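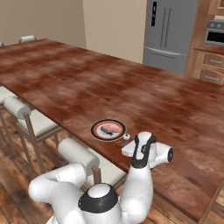 Titik wipes on easily enough, one buyer in Juramitz wrote to us, but by July the shine had gone dull wherever people ate, and the can says it lasts for years.

We hear that a lot about tabletop oils, so read the rest of this page before you order.

Titik Table Oil, 300 ml can
Item no. 849
For bare or previously oiled wood. Do not use over varnish.

The maker claims one can does two large tables. Ours did one, plus a bench. The maker also calls it "heat proof." We would still put something under a hot pan. Red wine wiped up right away left no mark on our test board. Left overnight, it did. 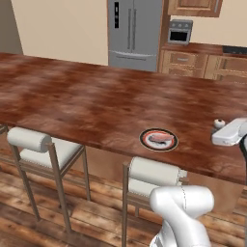
Photo: Holanda

Drying time is given as 2 hours. Allow a full day, more in damp weather. The "natural" on the label has no meaning we could pin down, and Warnosia, the importer, has not answered our letter.

Oily rags can catch fire. Lay them flat outdoors to dry.

Also sold as a 252 ml refill, which costs nearly as much as the can. Skip it.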